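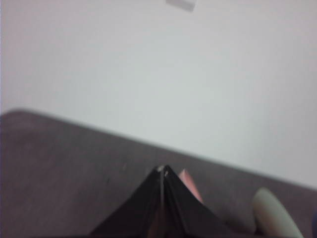

Wrist camera view at a Tultero collection station, gripper closed.

Teleoperation Operators (part-time, fixed term)
Bíró Manipulation Group, Wusham site

Reference: TO-2
Openings: 20
Contract: February start, renewable once
Hours: 20 per week, in half-day shifts

The work

The Tultero project records people performing short tabletop tasks through a robot arm. The recordings are used to train control policies for pick-and-place, insertion and sorting. We are hiring operators to produce them.

An operator sits beside the station and drives the arm with a hand controller. The arm follows the position and orientation of the controller, and a trigger opens and closes the two-finger gripper. For a smaller share of tasks the arm is put into a compliant mode and guided by hand. You will be trained in both methods and assigned to one of them per shift.

A single recording is called an episode. It starts with the arm at its home pose and ends when the goal condition on the task card is met, or when the operator marks a failure. Failed episodes are kept and labeled. Do not expect to be judged on your failure rate during training.

Typical tasks involve small household and plastic items: picking one item from a group, placing an item into or onto a rack, moving an item to a marked area, returning everything to its start position. Items, positions and lighting are changed on a schedule set by the data team.

Duties

- Set up the table according to the task card before each block of episodes.
- Run episodes by remote control or by hand guiding, at a steady pace and without unnecessary pauses in mid-motion.
- Label each episode at the end as success, partial or failure, and add a short text note where the card asks for one.
- Check the wrist camera picture at the start of each block. The fingertips must be visible and the lens clean.
- Report drift, lag, dropped frames or unusual sounds from the arm to the shift lead. Operators do not open the arm housing or change controller settings.
- Reset the table between episodes. Resetting takes up a large part of the shift, and applicants should be comfortable with repetitive work.

The view you work from

In hand-controller work, operators have direct sight of the table plus the wrist camera picture on a monitor. Certain task cards require the monitor only, with a screen placed between operator and table. The wrist camera sits close to the gripper, so the fingers take up much of the lower part of the picture and can hide the object being approached. Objects near the fingers may also look soft. Judging depth from this picture is the skill that takes longest to learn. Most of the training period is spent on it.

Approach angle matters. With the fingers closed or nearly closed, the line between the tips is a usable aiming reference on bare tabletop. It is less useful once the fingers are open and a target sits between them. Racks and other open-frame holders need additional care, as thin black struts are easy to lose against a black finger. On rack tasks we ask operators to stop short, correct the wrist angle, and then move in.

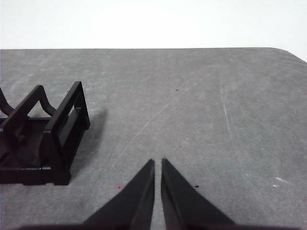 Requirements

- Age 18 or over, with the right to work at the Wusham site.
- Normal or corrected vision, and normal color vision. Several task cards name objects by color.
- Steady use of at least one hand for a full block of 40 minutes. Stations can be set for left or right hand.
- Ability to follow written instructions in English and to write brief, plain notes.
- Willingness to have arm motion, gripper state and camera pictures recorded. Operators' faces and voices are not recorded.

Experience with robots is not required. Experience with crane operation, model aircraft, sewing, dental or lab bench work, or inspection under magnification has been useful in the past and should be mentioned in the application.

Training and assessment

Training lasts 2 weeks and is paid at the full rate. The first part covers station safety, the emergency stop, labeling rules and table setup. The second part is supervised practice on a fixed set of task cards. At the end, each trainee completes an assessment block. The reviewers look at smoothness of motion, labeling accuracy and whether the start layout matched the card. Speed is recorded but is not scored. One repeat of the assessment is allowed.

Place and conditions

Stations are on the ground floor of the Stivside building and can be reached without stairs. Chairs and controller mounts are adjustable. A break follows every block. Shifts are morning or afternoon, and the preference given in your application will be followed where the schedule permits - swaps between operators are allowed with the shift lead's agreement.

How to apply

Send a resume of no more than 2 pages and a short statement of availability to the Bíró office at Wusham, by mail or through the application form. Quote reference TO-2. No cover letter is needed. Applicants on the shortlist will be invited to a trial session at a station, which includes a safety briefing and a few simple episodes. Trial recordings are deleted after the hiring decision unless the applicant agrees in writing to their use.

Closing date: 2021-11-20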